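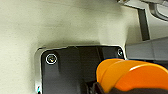

Speaker notes – "The arm at station 7 and the people beside it"
Skallus site, morning session, 2020-08-18

Slide 1. Good morning. Wait until people in the back have found a chair. Say which company I come from (Ruchti) and that I have worked on the floor before I worked in the office. My English is careful, so please stop me if a word is not clear.

Slide 2. What we do here. At Skallus we prepare housings for Malterora. Until last October all of it was by hand: take the part, turn it, check it, put it in the tray, take the next one. A person at this station handled 1000 parts in a shift. Pause here. Ask who in the room has done such work, and let them show hands.

Slide 3. What the arm does now. It picks, it holds, it places. The person decides which tray is next, looks at the parts that were put aside, and restarts the arm when it stops. In the first weeks it stopped very often. We wrote down 131 stops in the first month. Do not hurry over this number, the audience from Sevier will ask about it anyway.

Slide 4. What the operators told us. Read the three answers slowly.
"My shoulder is better, my head is more tired."
"Before, I knew when I was finished. Now I wait for the machine to need me."
"I would like to know why it stops, and the screen says only a code."
The third one we could repair quickly. We changed the codes into short sentences and the operators wrote the sentences themselves. The second one is still open. Say so.

Slide 5. Job titles and pay. This is the slide where people become quiet. The title changed from packer to cell operator. The pay changed 3 months later than the title, and this was a mistake from our side. If you plan the same thing at your site, let both come on the same day. Do not defend the delay if somebody asks. Only explain what happened: the budget was approved for the machine and the budget for the wages was in another round.

Slide 6. Talking at work. Two packers used to stand face to face at the table. With the arm, one person stands at the cell and the other one went to receiving, on the far side of the hall. We did not think about this in the planning. Now the breaks are at the same time again, and the two stations change places after lunch. It helps a little. One operator asked for the old table back on Fridays for the small orders, and we agreed – the small orders are not worth the programming.

(If time is short, jump from here to slide 8.)

Slide 7. Training. Seven days on paper, more in real life. The difficult part was to trust your own judgment and press stop. People were afraid that a stop would be counted against them. We removed the names from the stop list, and after this the reports became longer and more useful.

Slide 8. What I would do in another order.
First the operators visit a running cell, then we choose the gripper.
Pay and title together.
A chair at the cell from the first day.

Slide 9. Questions. Repeat each question in the microphone before answering. For questions about the price of the arm, send them to the Ruchti desk near the coffee. After the questions, the Sevier group goes with me to the hall. Safety shoes are in the box by the door.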